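Sorting out the fingertips at Platodside
06/05/2020

Godfrey Kimaro has spent most of his time since March changing fingertips. The project is called Đào, it runs out of a workshop at Platodside, and it is meant to find out which gripper fingers a two-armed robot should use for handling clothes.

“Rigid parts are a solved problem for us,” Kimaro said. “Cloth moves when you touch it. You go to pick up one layer and you get three, or you push the edge away and get none.”

Four finger designs from Salard, a small parts supplier, went into the comparison. Two were dropped in the first weeks. One had a rubber face that dragged the fabric along the table. The other was too blunt to get under a hem.
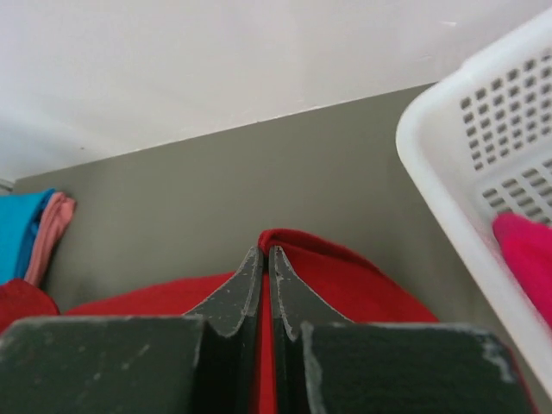
The pair Kimaro prefers comes nearly to a point. He said the narrow tip lets him aim at a single fold, and the curve behind it gives the cloth somewhere to go when the fingers close. The drawback is wear.

“The coating goes first,” he said. “I thought it would change the grip. On knits I haven't measured a difference, but I'm still checking the edges for anything that could snag.”

Each design is put through 3000 closings on fabric before it is scored. The pointed pair is now at 3682, and Kimaro plans to leave it on until something breaks.

He also moved the cameras. The first setup relied on one fixed view of the whole table, and the arms kept hiding the fabric at the moment of contact. A small camera at the wrist shows the fingertips and the cloth together. 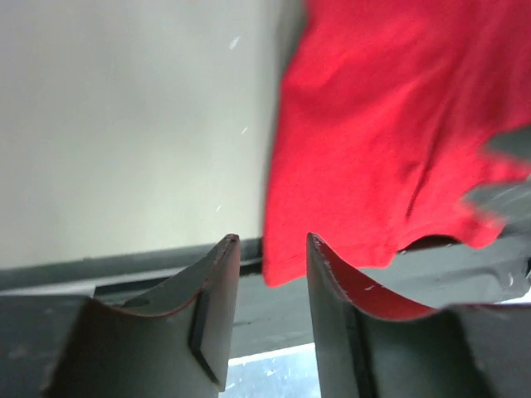

Wrist camera view, with red cloth beyond the fingertips.

The wrist view has its own problems. When the cloth is close it fills most of the picture, and the software loses track of where the garment ends. Kimaro tried a wider lens and went back to the original one — the edges of the picture were too distorted to use for aiming.

“I would keep both cameras,” he said. “The fixed one tells you where to go. The wrist one tells you if you got there.”

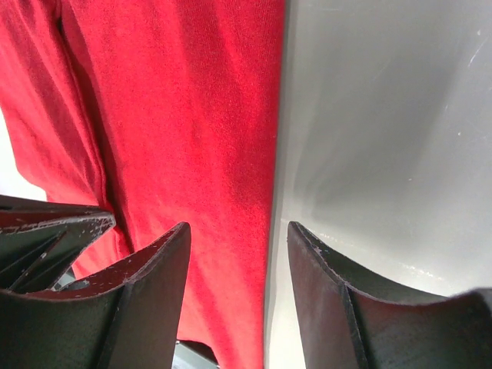
The edge of the red fabric against a light gray surface, seen from the wrist.

Controllers came last. He compared the one supplied with the arms to a unit from Skemholm, which let him set a softer closing force. The Skemholm unit was slower to respond, and with two arms pulling on one garment the delay mattered. He has stayed with the supplied controller for now.
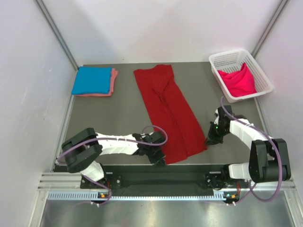 Gaétan MacPherson is less sure the fingers deserve so much attention. He would fix the timing between the arms first, he said, and “after that, half of these fingertips would probably do.”

Kimaro did not disagree about the timing. He wants the finger results written up before he touches it, and he has a wider version of the pointed tip on order from Salard.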